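Ayana Teshome keeps the quotes in a cardboard folder, and by the time I sat down with her the folder had a rubber band around it.

She runs the pickup point that Kahsay opened on the ground floor of an old office building, where people come in to collect parcels they ordered online. Since March she has been asked, by three different salesmen and one of her own directors, when she plans to automate it. Her answer so far has been that she'll plan it when somebody gives her a number she believes.

"They all start with the arm," she said. "The arm costs this, the arm lifts that. I don't lift anything heavy. I have small boxes. What I have is a lot of small boxes that all look the same, and somebody has to find the right one while a customer is standing there."

The job under discussion is easy to explain. Parcels come in, they get a handwritten tag, they go into plastic crates or onto a shelf, and later they come back out again. Most of the handling is sorting and re-sorting. 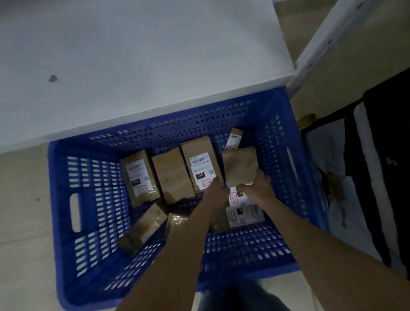 "Brown on brown on brown," Teshome said. "You want a machine to tell me which one is on top? Fine, show me. But show me with my boxes. The first demo I went to, every box was new and square and they were spaced out like plates at a wedding."

That demo was put on by Veturix, whose system reads the shipping label and picks with suction. She liked the people. She asked what happened when the label faced the wall, and they said the operator would turn the box around. She asked who the operator was.

"It was me," she said. "I was the operator."

Gemechu Shiferaw does her books and two other branches' as well, and he was in the room for most of our talk. He is easier on the vendors than she is, though only slightly. His complaint is with how the quotes are put together. The Veturix one covers the unit and the first year of support. It leaves out installation, the floor work, new shelving to the maker's pattern, and whatever it costs to connect to the tracking software.

"So I wrote to them and asked for the missing lines," Shiferaw said. "I got back a brochure."

The second quote, from Brarkano, is a lease. On paper it looks kinder, $900 a month with no money down. Shiferaw read it through twice and found that the term was 3 years, that moving the unit to another address needed written permission, and that the monthly price assumed a minimum of 100 parcels a day, with a charge if the branch asked for a different setup.

"I don't mind a lease," he said. "I mind paying for somebody's guess at my volume."

I asked Teshome whether she would rather just hire another person. She shrugged. Hiring is hard too, and she has lost good people to warehouses that pay more. She doesn't think the idea is foolish. Her trouble is that every plan she has been shown begins by replacing the parts of the operation that already work, starting with the shelves.

"These shelves cost nothing. You can move them, you can put them up wherever you like. Now I'm told they're the problem."

Shadi Akl takes a different view. He fits out stockrooms, has sold Teshome shelving in the past and would like to again, and he was quick to tell me so. He thinks a small branch can get most of the benefit from a decent scanner and fixed slots, for a fraction of the money, and that a robot should be the last thing on the list.

"Put a number on every spot," Akl said. "When the box goes up, scan the box, scan the spot. Do that for a few months. Then you'll know how many times a day you touch each parcel, and you can have a serious talk with a robot company."

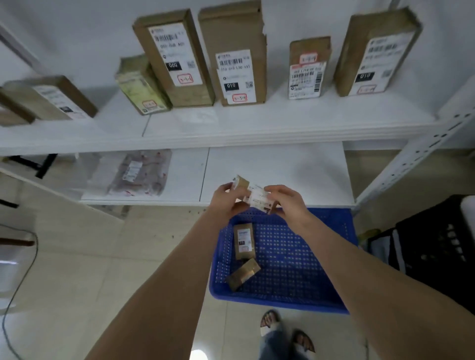 Teshome has heard this speech before and agrees with about half of it. Fixed slots suit parcels that are all one size. Hers come as boxes, bags, and things somebody wrapped at a kitchen table. She did try one of Akl's scanners and kept it, although she says the handwritten tags are still faster to read from across the room.

"Red border, number, done. The battery never dies on a tag."

The third option in the folder is from Finari, and it is the one she takes most seriously. It's a paid trial in which the company brings its equipment, runs it on the branch's own stock, and takes it away again if the branch isn't satisfied. Bethel Moges, who handles small accounts there, told me over the phone that most customers who try it end up buying.

I asked how many was most. She said she would have to check. She did call back, which I give her credit for, and said the figure wasn't one the company shared.

Moges was more direct about the limits. Soft bags are slow, she said. Crates with deep sides are slow, and anything lying flat under something else may need a person. She also said that a branch should budget for staff time during the trial, because somebody has to stand by.

"At least she said it," Teshome told me when I passed this along. "The other two, I had to drag it out of them."

Her director, Abdelilah Hegazy, is the one pushing for a decision before the next budget closes. He would not call it pushing. He says the money may not be there a year from now, and that a branch with nothing in the plan gets nothing. I find that a poor reason to buy a machine, and I said so. He laughed and said I had clearly never had a budget.

What Teshome has sent him is a single page. It asks for the trial money only, with staff hours listed as their own line. It sets out what the trial has to show: her parcels, her crates, labels facing any which way, and an ordinary afternoon with customers at the counter. If a Finari employee has to step in, that gets written down along with the time. Shiferaw added a line for getting the old shelves put back afterward.

Hegazy hasn't signed it. He wants a payback date on the page, and she won't write one.

"I could make one up," she said. "They did."

September 10, 2023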